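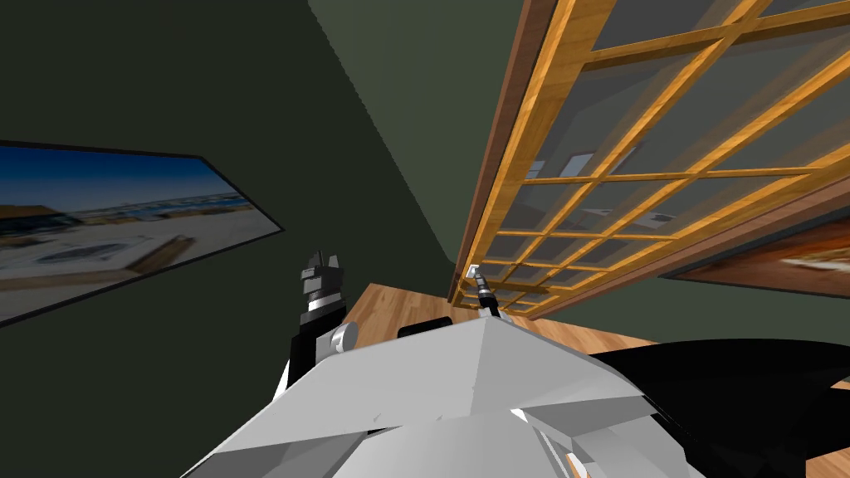 Fastley Produce Keeper Review: Two Months With a Ripening Box

The Fastley Produce Keeper is a countertop box for fruit and vegetables with a filter cartridge in the lid. The cartridge takes up ethylene, the gas that ripening fruit gives off and that pushes nearby fruit to ripen as well. I bought mine at full price and have used it every day for 2 months, mostly for bananas, avocados, pears and a lot of tomatoes.

What you get

The box comes with a base tray, a slatted rack that sits above the tray, a lid with a vent dial, and two cartridges. One goes in the lid and the other stays sealed until you need it. There is a folded instruction sheet and a sticker for writing down the date you opened the cartridge. I lost the sticker in the first week and wrote on masking tape.

The vent dial has three positions: closed, half and open. The sheet says to use closed for fruit you want to ripen, half for most ripe fruit, and open for anything that gives off a lot of moisture, such as berries. It does not say what to do with a mixed load, and most of my loads are mixed.

The rack lifts out for washing. The lid does not come apart past the cartridge door, so the underside of the vent has to be cleaned with a small brush.

How I used it

I bought fruit in matching lots and split each lot. One half went in the Fastley with the vent at half, and the other went in an open bowl on the same counter. The kitchen runs warm in August, which made the bowl fruit go quickly and probably made the box look a little better than it would in winter.

I also had an older Cluvano crisper to compare. It is a plain box with a vent and no cartridge. It costs less and takes up about the same room.

Bananas

Bananas are where most people will want help, and they were the weakest result. Fruit that went in green stayed green a bit longer than the fruit in the bowl, usually by a day or so. Fruit that went in already yellow did not seem to care where it was. The brown spots came at close to the same rate, and the stems darkened the same way.

I think this is to be expected. A banana that has started to ripen makes plenty of ethylene inside its own skin, and a filter in the lid can only deal with what gets out into the air. Bruises also brown for a different reason. When the cells are broken, enzymes in the flesh react with oxygen, and a cartridge has no effect on that. If your bananas arrive knocked about, they will look knocked about in any container.

Pulling the bunch apart before loading made no difference that I could see.

Avocados and pears

These did better. Hard avocados took noticeably longer to soften in the box, and once they were ready they stayed usable for longer than the ones on the counter. I threw out two from the bowl for every one from the box. Pears were similar. They also softened more evenly, with less of the mushy core you get when the outside lags behind.

With the vent closed and the cartridge taken out, the box works as a ripening chamber. A banana and three hard pears in there were ready sooner than pears left out. You can do the same thing with a paper bag.

Tomatoes, greens and berries

Tomatoes kept their firmness, but they picked up a slight damp feel on the side touching the rack. Turning them once a day fixed it. Greens are too bulky for the box and did no better than they do in a bag in the refrigerator. Berries were a poor fit. Even with the vent open there was moisture on the lid by morning, and mold showed up on the raspberries at the same time in both lots. The Cluvano crisper was drier and I would use that for berries if I had to keep them out of the refrigerator.

Running costs

A cartridge is supposed to last 2 months, and mine seemed to fade a little before that. Replacements come in packs and are not cheap for what they are. There is no indicator, so you go by the date. Refill cartridges from Caron are sold as a fit for this lid. I tried one and it rattled in the holder, though it went in and stayed in. I could not tell any difference in how the fruit kept.

By my kitchen notebook, I weighed 566 grams of spoiled fruit from the box over the test and more than twice that from the bowl. Most of the gap was avocados. Take those out and the two numbers are close.

Other complaints

The lid is a loose fit at one corner and has to be pressed down. The vent dial moved on its own a couple of times when I slid the box back under the cabinet. The inside corners are tight and catch tomato seeds.

Should you buy it

If you buy avocados or pears several at a time, yes, it will save some of them. If you mainly want to stop bananas from going brown, it will disappoint you, and you are better off buying fewer at once or freezing the ripe ones. For a house that eats mostly berries and greens I would skip it.

The larger Padormont model has a deeper tray and a latch on the lid. I have not used it. It takes a different cartridge, so any spares you have for the Fastley will not carry over.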